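Bus Garage Opens Its Doors for an Afternoon
Last updated Jul 16, 2026

Drudon Transit let the public into its main garage on the east side last week, the first open house there since the depot was rebuilt. I took the tour with 17 other riders. It lasted a little over an hour.

Fiona Lindsay, the operations manager, started us at the fueling lanes. The garage sends out 22 buses on a normal weekday and keeps four as spares. Ridership was the first question anyone asked. Lindsay said Route 6 carried 2071 riders in March, up from the month before, while the evening routes are still losing people.

We walked through the wash bay and the brake shop, then upstairs past the training rooms and vendor tables to the dispatch office.

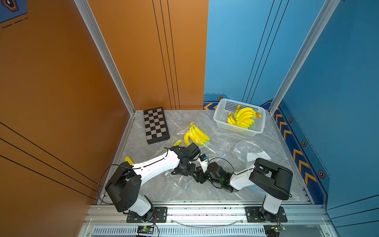
Two robot arms and a bunch of bananas.

Dispatch was smaller than I expected, with three desks and a wall map. Karthik Navaratnam showed us how late buses are flagged and when a spare is sent out. The new scheduling software, Sterero, goes live this fall. He said drivers have asked for longer layovers at the mall, and two routes will get them.

The fare will stay the same through next year. Shelters are planned for about 1000 feet of Mill Street, but there is no start date yet.

14 shares | 3 comments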